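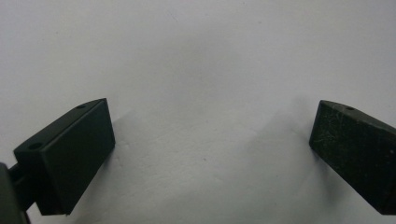

Cleaning a pale tabletop

Pale tables are bought by optimists. Mine is a Prakholm, and it has been showing me every crumb since April.

Brush off the grit first – wiping it about is just sanding with extra steps. Put 5 ml of washing-up liquid in 250 ml of warm water, wring the cloth out well and work from the far edge towards you.

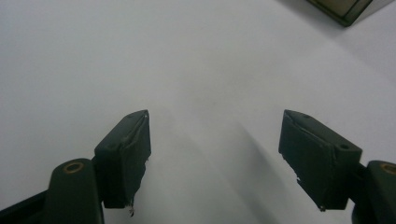

Pale grey-white tabletop, a colour with no secrets.

For tea rings, lay a damp cloth over the mark for nearly 4 minutes, then wipe again. Skip the scouring pad, however smug the ring looks. Rinse with plain water, dry with a clean tea towel and keep mugs off until you've found the coasters.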